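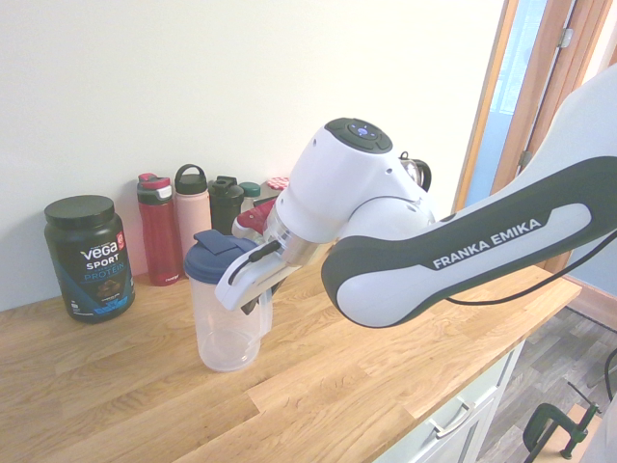 ## Part 3 – Looking after your Jovia shaker

Welcome back! By now your shaker has had its first rinse (Part 2, if you skipped ahead – no harm done) and you are ready to mix something in it. Do read this part through once before you begin, even if you have owned a dozen shakers. Most of the letters we get at Pronstead are about lids, and most of the lids were perfectly all right.

### Mixing a drink

1. Stand the shaker upright on a flat, dry worktop, with the flip tab open and the lid off.
2. Pour in your water or milk first. For an ordinary single serving, 353 ml is a comfortable amount and leaves plenty of room for shaking.
3. Add your powder, using the scoop that came in the tub. Every maker's scoop is a different size, so go by the label on your own tub and not by the one you finished last month.
4. Set the lid on level and press around the rim with your thumbs until it snaps down all the way round.
5. Fold the tab over the spout and press until it clicks.
6. Keep a finger on the tab and shake for 44 seconds. It feels like rather a long time, I know, but thick powders do need it.

**Note:** If you find a dry lump at the bottom, let the drink stand for a minute, then give it another good shake.

**Caution:** Never shake hot or fizzy drinks. Pressure builds up under the lid and the tab can fly open, with the contents close behind it.

### Washing up

1. Rinse the shaker and lid as soon as you have finished your drink.
2. Wash both in warm, soapy water with a soft bottle brush. Go gently – scouring pads leave scratches that hold on to smells.
3. Open the tab and run water through the spout from both sides.
4. Leave everything to dry with the lid off.

If a smell has crept in all the same, fill the shaker with warm water and a spoonful of bicarbonate of soda, and leave it for 8 hours. Overnight is easiest.

### Keeping it on the worktop

A shaker likes to live near the powder and the other drinking bottles, a little way from the hob and out of strong sunshine. Put it away empty, and close the powder tub firmly after each use to keep the damp out.

**Caution:** Do not store made-up drinks in the shaker. Pour away anything left over and wash it before you fill it again.

Spare lids are listed in Part 5.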